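We use cookies to remember your settings and count visits. Accept all / Manage choices

Paper Use and Paper Waste in a School Building

Final project report, Environmental Studies, Enton College

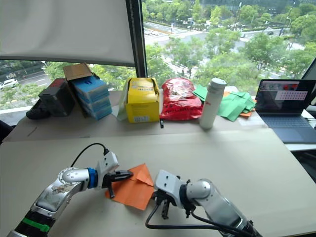
1. Introduction

Most people on our campus think of paper as something that has already been dealt with. Assignments are handed in online, the handbook is a web page, and there is a blue bin in nearly every hallway. When our group was choosing a topic in the fall, two of us had jobs that involved emptying those bins, and we knew they filled up quickly. We decided to find out where the paper was coming from and whether it was being sorted in a way that let it be recycled.

The project covers one building, Porgate Hall. It has classrooms on the first two floors, faculty offices on the third, and a copy room and a student work area in the basement. We picked it because it has a mix of uses and because the facilities office gave us permission to weigh the bins before pickup.

We had three questions. How much paper leaves the building in an ordinary week? What kinds of paper are in it? How much of it ends up in the wrong bin?

2. Background

Paper is made of plant fibers, mostly from wood. When it is recycled it is mixed with water, broken down into pulp, cleaned, and pressed into new sheets. The fibers get shorter each time they go through this, so recycled pulp is usually mixed with some new fiber, or it is used for products that don't need long fibers, such as egg cartons and cardboard tubes.

What a recycling plant can do depends a lot on what it receives. Clean white office paper is the most useful grade because it has already been bleached and has long fibers. Mixed paper is worth less. Paper with food or grease on it is generally not wanted at all, and a small amount of it can spoil a larger load.

Colored paper turned out to be more complicated than we expected. Paper that is dyed all the way through, like construction paper, holds on to its color during pulping, and a batch of white pulp can be tinted by it. Some haulers accept it with mixed paper and some ask for it to be kept out. The sign on our bins says "paper" and nothing else. We asked the campus hauler, Dirka, which rule applied to us, and they told us that strongly dyed paper should go with the cardboard.

3. Method

We collected data over 5 weeks, ending in December before exams. Every bin in the building was included, both trash and recycling, except the ones in private offices. Office occupants empty those into the hallway bins themselves, so we assume most of that paper was caught anyway.

There were 33 bins in total, and 17 of them were for paper. The rest were trash bins. Bins were emptied in the evening after the last class. We used a hanging scale borrowed from the chemistry stockroom and weighed each bag before opening it. After that we sorted the contents on a tarp in the loading area.

We sorted paper into these groups:

White office paper, printed or blank
Colored paper, dyed through
Newspaper, flyers and magazines
Cardboard and thin box board
Paper cups, plates and napkins
Anything else made mostly of paper

Gloves were worn for all sorting. We did not read anything printed on the sheets beyond what we needed to decide which group they belonged in. Torn and crumpled sheets were counted by weight only.

We also put a short survey on the table outside the copy room. It asked how often people printed, whether they used both sides of the sheet, and where they would put three items: a stapled handout, a coffee cup, and a sheet of orange construction paper.

4. Results

4.1 Where the paper came from

The basement produced more paper than any other floor. This was true every week. The bin beside the copier was full at nearly every pickup and was overflowing on several occasions, with sheets stacked on the lid. Most of what was in it was white office paper, and a lot of that had printing on one side only.

A surprising share was cover pages. The print system adds a page with the user's login to the front of every job, and people take it off and drop it in the bin right away. For a job of 2 pages, that means a third sheet is used and thrown out before anyone leaves the room.

The classroom floors produced less paper but more kinds of it. Flyers were common at the start of each month. Colored paper came almost entirely from the two rooms used by the elementary education courses, where students prepare craft activities for their placements. It arrived in bursts, with nothing at all on some days and a full bag on others. A good part of it was offcuts that were still large enough to use.

The third floor had the cleanest paper. It was nearly all printed drafts and old course material. In the last week of collection the weight on this floor went up sharply, and we think people were clearing their offices before the break.

4.2 What was in the wrong bin

We found mistakes in both directions. Paper cups were the most frequent wrong item in the paper bins. Many people seem to believe they are recyclable because they look like paper, but the inside is coated and our hauler does not take them. Napkins were next.

Good paper in the trash was a bigger problem by weight. It was worst in classrooms where the trash bin was next to the door and the paper bin was at the back of the room. In the rooms where the two bins stood side by side, there was much less white paper in the trash.

Colored paper was found in both kinds of bins with no clear pattern. None of it had been put with the cardboard, and there is no cardboard bin on the classroom floors, so students would have had to take it down to the loading area.

4.3 Survey

People were confident about the stapled handout. Almost everyone said it should go in the paper bin, and this is correct. Staples are removed at the plant. The coffee cup split people, and more of them chose the paper bin than the trash. For the construction paper, most chose the paper bin, and a few wrote in the margin that they didn't know.

Several people wrote comments about double-sided printing. They said they would use it if it were already selected. We checked the lab computers and found that the print window opens with single-sided selected and goes back to that after every job.

5. Discussion

The print settings seem to matter more than anything else we looked at. If the default were changed to double-sided and the cover page were turned off or made optional, the copy room bin would fill more slowly without anyone having to remember anything. The campus technology office told us the cover page exists so that jobs don't get mixed up at the shared printer. That is a fair reason, but the Liu Library on the other side of campus has people log in at the printer to release their job, and it has no cover pages.

Bin placement is the second point. Moving bins costs nothing. We moved the bins together in one classroom in the fourth week as a trial, and there was less paper in the trash there for the remaining time. One room over such a short time is not enough to prove much, and the class that usually meets there also had a field visit during that period.

For colored paper we think a reuse box would do more good than a new sign. The offcuts from the craft rooms were clean and flat, and students in the same courses were buying new packs of the same paper. A shelf or an open box in each of the two rooms would keep the larger pieces in use. The scraps that are too small could be taken to the cardboard area once a week.

6. Limitations

We only looked at one building, and only in the second half of a semester. The beginning of a semester is probably different, with more handouts and more flyers. Rain got into the loading area on one evening and some bags were weighed damp, so the weights for that day are too high. We left them in the totals and marked them in the data sheet.

The survey was answered by people who were already standing near a copier. They likely print more than the average student.

Sorting was done by different members of the group depending on who was free. We agreed on the groups beforehand, but box board and heavy paper are hard to tell apart, and we may not have been consistent.

7. Recommendations

Set double-sided printing as the default on all lab computers in Porgate Hall.
Replace the cover page with printer login, as in the Liu Library.
Place paper and trash bins side by side in every classroom.
Change the bin signs to say what is not accepted, with paper cups and napkins listed first.
Put a reuse box for colored paper in both craft rooms.
Empty the copy room bin twice a day during the last weeks of the semester.

The data sheet and a blank copy of the survey are kept with the course files and can be requested from the department office. A group in the spring section plans to repeat the weighing in the same building, using the same groups but with box board and cardboard recorded separately.

Environmental Studies, Enton College | Contact | Accessibility | Back to top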